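Closing the Gap: What I Learned About Interrupted Sutures on a Practice Surface

Student project report, Summer Skills Elective
Supervisor: Dagmar Koubek
Handed in 21st July

Why I picked this

I'll start with a confession: I signed up for the suturing project thinking it would be the easy one. I can sew! I hem my own pants, I've fixed a tent, I once put a zipper back into a winter coat (it took a whole weekend, but still). So when the list of elective topics went up in June and I saw "spacing and tension in simple interrupted sutures," I put my name down before I'd read the second line. The second line said we'd have to keep a written log of every session. I have never been good at logs.

My question was pretty small. If you close a short straight cut with separate stitches, what makes the row look tidy, and what goes wrong first when it doesn't? I wanted to look at spacing, knot position and tail length, and I wanted to compare straight cuts with slanted ones, which I suspected would be harder.

How I worked

I started on the Vodby pads, the beige ones in the skills room drawer. They're firm, they hold a needle nicely and they forgive a lot. The trouble is that they forgive a bit too much. You can haul on a knot and the pad just sits there, so I got into the habit of pulling hard, and my log from that stretch is full of cheerful notes like "nice and tight!" that make me wince now.

Then Dagmar moved me over to the Drumen sheets, which are softer, and everything fell apart for a couple of sessions. The edges bunched up. The knots sank. I went back and read the Kadrić handbook chapter on tension (the old edition, the one with the coffee ring on the cover) and found the line I'd skipped: bring the edges together and stop. I wrote it on a sticky note and stuck it inside my log.

For each stitch I wrote down three things: where the knot ended up, how far it was from the last one, and how long I'd left the tails. By the end the log had 1,645 lines in it, counting the ones where I only wrote "ugh."

What I found

Spacing turned out to be the friendly part. Once I stopped measuring from the last knot and started looking at the whole cut before the first stitch, my rows evened out on their own. Dagmar's tip was to split the cut in half by eye, then split the halves, and that worked better for me than any ruler.

Knot position was messier. The Kadrić chapter wants the knot laid to one side, off the line of the cut, and in my early rows nearly all of them landed smack in the middle. I was pulling both ends evenly and letting go. A small tug to one side at the end sorts it out, but you have to remember to do it every single time, and when I was tired I didn't.

Tails, oh dear. Mine were all over the place. Too short and I worried about the knot coming undone, too long and they flopped across the next spot I wanted to work on. I kept promising myself I'd trim to the same length and then leaving one great long whisker in the row.

There's more than one cut in Fig. 1, a straight one and two slanted ones. 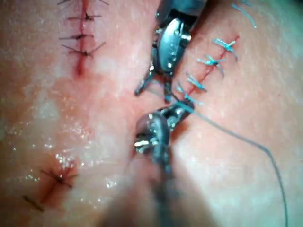 Fig. 1. Four black interrupted sutures along the straight cut, upper left, with the lower end still open. The short diagonal cut in the lower left has a single suture across it near its upper half.

I got a lot out of talking about this one. The spacing on the straight cut is fairly even, which is what I'd been chasing for weeks, and the lowest stitch has a long tail heading up and to the right that made me feel much better about my own whiskers. We also got into a good argument about the redness along the cuts and whether you can judge tension from color at all. My view is that you can't from a single picture. Two people in the group disagreed, loudly.

What I'd do differently

I'd start on the soft sheets. The firm pads taught me habits I then had to unlearn, and I lost a good part of June to that. I'd also do slanted cuts much earlier. My wrist wants to go straight across no matter which way the cut runs, so my first diagonal stitches all came out crooked to the line, and I only had a few sessions left to work on it.

The Jelari thread I tried near the end was slippery and I never got along with it. Those rows are in the log but I left them out of the comparison.

Thanks to Dagmar Koubek for her patience, and for lending me the good scissors. They're back in the drawer, second from the top.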